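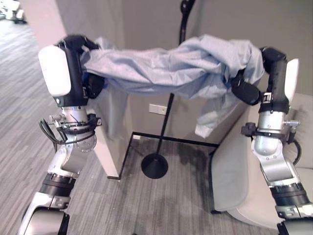

Temerent has switched on duplicate checking for every customer on its lead-handling service, and the small sales teams who tried it early are very happy to see it arrive for everybody else.

The feature compares each new inquiry with the ones already on file before it goes out to a salesperson. If the same homeowner fills in a web form on Saturday morning and then phones the office after lunch, the two records are joined and only one person makes the call back. Spreadsheet uploads get the same treatment, so an old trade show list can go in without flooding everyone's queue.

"We had two people calling the same customer on the same day, and it was embarrassing," said Mariann Mészáros, who runs the front office at Lakatos, a window and door installer in Etville. Her team tested the feature for 90 days with 8 users. They found 119 repeat records in that time - far more than she had guessed!

Botond Magyar, who led the work at Temerent, said the hardest part was names. People shorten them, misspell them, or give a spouse's phone number. The matching now looks at phone, email and street address together, and anything doubtful lands in a review list where a person decides. A merge can be undone with one click, and the original records are kept.

Customers who use Plateck for their phone calls will need to reconnect it once from the settings page. Gizella Bognár of the support team is hosting 4 free online walkthroughs in February, and each one leaves plenty of time for questions. Sign-up is open now from the account menu.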